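Glare and Surface Finish in Shared Study Rooms
Midlow College, Interior Environments project report
20 November 2020

2. Method
Two rooms in the Lozano building were compared in May. Horizontal illuminance was read at desk height with a Lukex meter on a 100 cm grid, blinds closed. Lamps in both rooms were rated at 3000 K. Pale matte finishes were treated as the reference case, as they spread light evenly and leave soft shadows. 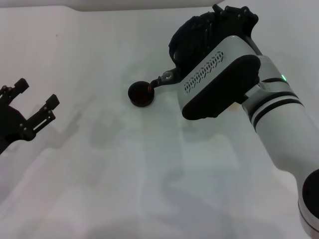
3. Results
Readings fell toward the corners in both rooms. The drop was steeper in the room with the darker carpet. Wall reflectance was estimated with a Dravora gray card, and adjoining walls of the same paint gave different values depending on their angle to the lamps. 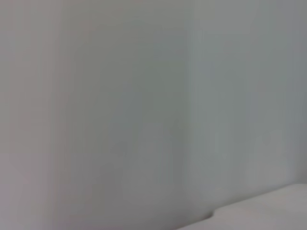

The card method is sensitive to how it is held, so the reflectance values should be used for ranking only. Raw readings are in Appendix B.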